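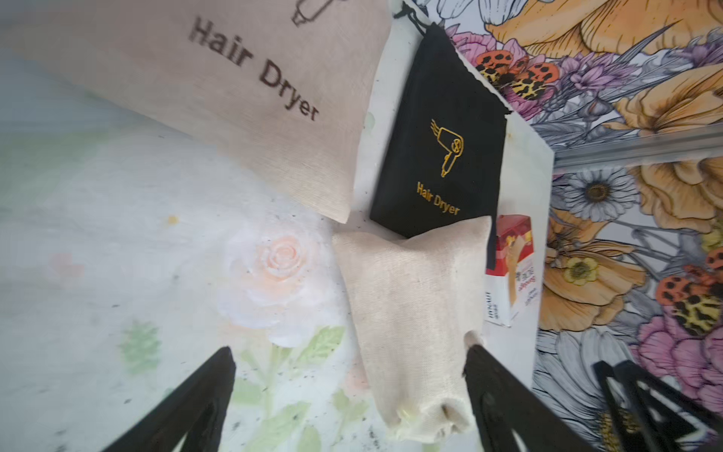
Search tickets and articles
Print this page | E-mail this page

Ticket status: Open (reopened by customer)
Product: Tutasance compact red dot, pistol mount
Subject: Dot loses zero, third round of "retorque the screws"

Customer, 8:40 AM
I'm reopening this one. It was marked solved and it isn't. The sight went back on the gun with the new screws you mailed, torqued to the number on your card, thread locker on, left overnight. Zeroed at 15 yards off a bag. After 117 rounds the group had walked low and left by a good two inches. I could see the witness marks the whole time and they never moved. So I have a hard time believing it's the screws again.

Support, 10:15 AM
Thank you for the update. Please confirm the screws were degreased before thread locker was applied, and that the plate is the one supplied with the optic. Third-party plates can allow movement.

Customer, 10:52 AM
Yes, degreased, same as I told you in the first ticket. The plate is a Modstead, steel, because yours doesn't come in this slide cut. Your own compatibility chart lists the Modstead plate, so if it's a problem now I'd like to know when that changed.

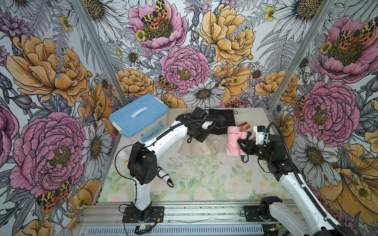
What I did over the weekend, in order:

1. Pulled the sight and checked the plate with a straightedge. Flat. No rocking.
2. Put a different dot (an old Sovance that's been on my .22) on the same plate and slide. Shot 300 rounds of 115 grain. Zero stayed put.
3. Put your sight back on. Same ammo, same bench, same me. Low left again before the second box was gone.
4. Turned the windage screw four clicks right. Nothing on paper. Four more and it jumped all at once.

Number 4 is what bothers me. It sounds like an adjuster that's sticking and then letting go, and no screw on the outside is going to fix that.

Support, 1:30 PM
Low left for a right-handed shooter is often related to trigger press. We suggest having a second shooter confirm the zero. A new optic may also need up to 1,000 rounds to settle.

Customer, 1:58 PM
I figured that was coming. I do yank shots low left, plenty of them, but I don't do it with one sight and then quit doing it with the other on the same afternoon. Had a buddy shoot it from the rest anyway - same place.

As for settling, the manual doesn't mention it, and the box says tested to 2,000 rounds. Which is it?

Support, 3:20 PM
We have escalated this to the Steyn service center. Please send the optic without battery or plate. A prepaid label is attached. Inspection will include the windage and elevation adjusters.

Customer, 3:41 PM
Going out tomorrow. Please have them write down what they find this time. Last trip it came back with a slip that said "within spec" and nothing else. If it's a replacement I want a different serial number on it.

Ticket updated: awaiting item at Steyn

Sign up for our newsletter for product notices and range tips. You can unsubscribe at any time.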